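Home Programs Updates Library Get Involved Search

Lamero Textile Reuse Office
12/13/22

1/ The Lamero Textile Reuse Office is publishing its year-end notice on household linens in this thread. It covers what we accept, how items are sorted, and the changes that take effect in January. Please read to the end before bringing items to a drop-off site.

2/ This year the Office received 3,439 bags of household textiles through its eight drop-off sites. Sheets, towels, tablecloths and kitchen cloths made up the larger share. Clothing came second, and curtains third.

3/ The Stimel Street site remains our busiest. Residents who find the Stimel Street bins full are asked to use the Guo Avenue site and not to leave bags on the sidewalk. Bags left outside overnight cannot be accepted for reuse.

4/ Household linens are sorted into three grades. Grade A items go to partner shelters and furnished housing programs. Grade B items are offered at the public mending tables. Grade C items are sent for fiber recovery or cut into cleaning cloths.

5/ A frayed edge does not by itself place an item in Grade C. Many printed cottons with worn hems are sound through the middle and can be hemmed again in a few minutes. Residents should feel free to donate them.
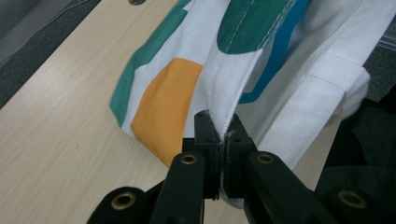 Printed white fabric, folded, with fraying at the edge.

6/ Items with mildew, paint, motor oil or pet damage are not accepted in any grade. The same applies to pillows, foam, carpet and electric blankets. The city's bulky waste service will take these by appointment.

7/ All items should be clean, dry and placed in a closed bag. Sets should be tied together with string or a strip of cloth. Please do not use safety pins or staples. Mark the bag with the bed size if it contains sheets.

8/ The mending tables served 696 residents this year. The tables are free of charge, and thread, needles and hem tape are supplied. Two sewing machines are available at Guo Avenue and must be reserved in advance at the front desk.

9/ Our program coordinator, Lajos Fülöp, has updated the printed mending guide. The new edition adds pages on rolled hems, darning towels and turning a worn sheet sides to middle. Copies may be picked up at any site.

10/ Beginning in January, the Sevo Park site will close for floor repairs. It is expected to reopen in the spring. Regular users of Sevo Park will find the closest bins behind the Stimel Street library branch.

11/ Also beginning in January, schools and places of worship may request a pickup for collections of 33 bags or more. Requests must be made at least two weeks ahead. Smaller collections should continue to be brought to a site.

12/ Comments on the grading rules are welcome and may be sent by reply to this thread or in writing to the Office. Replies are read during business hours. The Office thanks all residents who donated, sorted and mended this year.

Filed under: Notices to Residents, Household Textiles, Mending

Contact the Office | © Lamero Textile Reuse Office | Back to top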